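Questions I Keep Getting About Wiltitz
Last updated 15/06/2024

I moved away from Wiltitz a while back, but my inbox hasn't noticed. So I've put the usual questions on one page. If yours isn't covered, leave a comment and I'll get to it (eventually!).

Is Wiltitz worth a whole weekend?

Yes, but give it both days. My friends who stop for lunch on the way to somewhere else always come back with a shrug. They walked down the main street, saw a bank and a shoe store, and left. The good stuff is up the hill and behind the rail yard, and you'd never wander into either one by accident.

Do I need a car?

For the center, no. For the hill, I'd say yes, unless you like stairs a lot more than I do. I once counted 88 steps between the lower bus stop and the church, in July, carrying a melon. The number 5 bus goes up too, but it quits early in the evening and then you're walking down in the dark.

Where should I eat first?

Mita. It's on the corner past the tire place and it looks closed even when it's open, so push the door. Get the dumplings with sour cherries and whatever soup is on the board. Barbara Adamczyk runs the kitchen and she will ask if you finished.
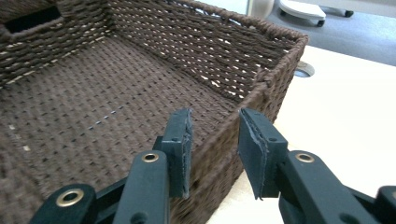
If Mita is full, don't stand around getting hungry and mad. Walk two blocks to Rizzi and order the potato pizza. People in town argue about whether it's better than it was under the old owner, Ermanno Lo Presti. I ate there under both and I couldn't tell you, I was just happy to have pizza.

What on earth is Stostutness?

It's a secondhand store! Three floors, no signs, and prices written in pencil on bits of masking tape. I furnished most of my first apartment out of there. Go early and start at the top, where the lamps and kitchen things are. The ground floor is mainly coats. 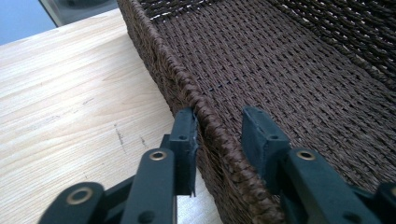

Dark brown woven basket with a thick rolled rim.

Can you haggle there?

A little, if you're buying more than one thing. Ottavio Sala is usually at the register and he'll round down if you're friendly about it. He won't budge on books. I've tried.

Which neighborhood would you stay in?

Behind the rail yard, every time. It's roughly 12 minutes on foot from the center and the trains aren't as loud as you'd think. Graziella Palumbo rents out two rooms over her garage with a shared bathroom and a very good coffee pot. The hotels downtown are fine too, just kind of beige.

What about winter?

Cold and gray, and I still liked it. The swimming hall is warm, the bakery puts out the poppy seed rolls, and you can get a table anywhere. Bring real boots. The hill doesn't get plowed until the afternoon.

Do you miss it?

Some days a lot. My old neighbor Agata Fontana still mails me the local paper with the bus schedule changes circled, and I read every one of them like I've got somewhere to be.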